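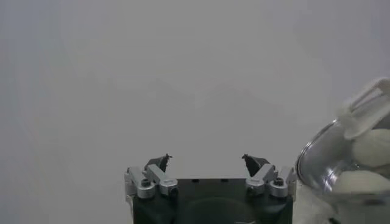 *Fondo gris claro y liso, con la pinza abajo, en el centro.*

# Preguntas frecuentes sobre el pan al vapor

Página del grupo de masas Tatis. Actualizada el 31 de enero de 2023.

## ¿Qué harina uso?

Una floja, de repostería. Con harina de fuerza también sale pan, pero queda más gomoso y la piel se arruga enseguida. Si solo tienes de fuerza, mezcla tres partes con una de maicena y a disfrutar, ¡que está riquísimo igual!

## ¿Levadura fresca o seca?

La que tengas. Para un kilo de harina ponemos 8 gramos de la seca. Parvaneh Kiani hace los suyos con masa madre y le quedan con un puntito ácido que a mí me encanta, aunque hay que dejarlos levar mucho más y en invierno exige paciencia.

## ¿Por qué se me hunden al destapar?

Es la pregunta de siempre. Suele ser una de estas cosas:

- La masa ha levado de más. Si al apretarla con el dedo no vuelve nada, ya se pasó.
- Has levantado la tapa de golpe. Apaga, espera cuatro minutos y ábrela despacito.
- Cae agua de la tapa. Un paño de algodón bien atado lo arregla.

## ¿Puedo hacerlo en una cocina pequeña?

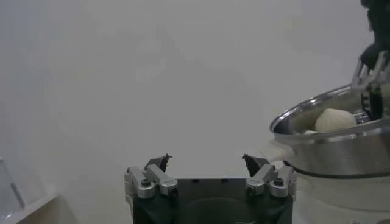 El vapor llena una cocina chica en nada, así que abre la ventana antes de encender y aparta los libros de recetas (yo perdí así uno precioso). Aleja también la olla de los muebles altos, porque la madera se hincha con los meses. Si puedes elegir sitio, busca una pared despejada, blanca y lisa como la de la foto, que se repasa con un trapo y listo. La mía tiene papel pintado y ya os podéis imaginar.

## ¿Hace falta cesta de bambú?

¡No! El bambú absorbe humedad y huele de maravilla, pero el metal se lava mejor y dura años. Con metal, eso sí, pon siempre papel debajo de cada pieza y deja hueco entre una y otra: crecen muchísimo.

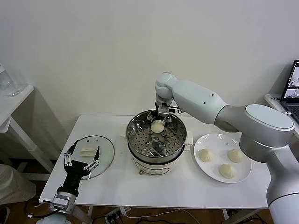
*Panecillo al vapor en una cesta de acero inoxidable con el fondo perforado.*

## ¿Con qué los relleno?

Con lo que os pida el cuerpo. Fredy Quintero trajo en octubre unos de frijol negro y queso que volaron de la mesa. Los rellenos jugosos hay que enfriarlos antes en la nevera, o no habrá manera de cerrar el pliegue. Los dulces, mejor espesos: crema de sésamo, calabaza asada, dulce de guayaba...

## ¿Se pueden congelar?

Sí, ya cocidos y completamente fríos. Aguantan dos meses sin perder gracia. Van directos del congelador al vapor, sin descongelar, hasta que el centro esté bien caliente. El microondas los deja como una suela si no los tapas con un paño húmedo.

## ¿Tenéis recetas por escrito?

Están en el cuaderno Greltis, que llevamos a todas las quedadas y se puede copiar a mano o fotografiar. La masa básica está en la página 3.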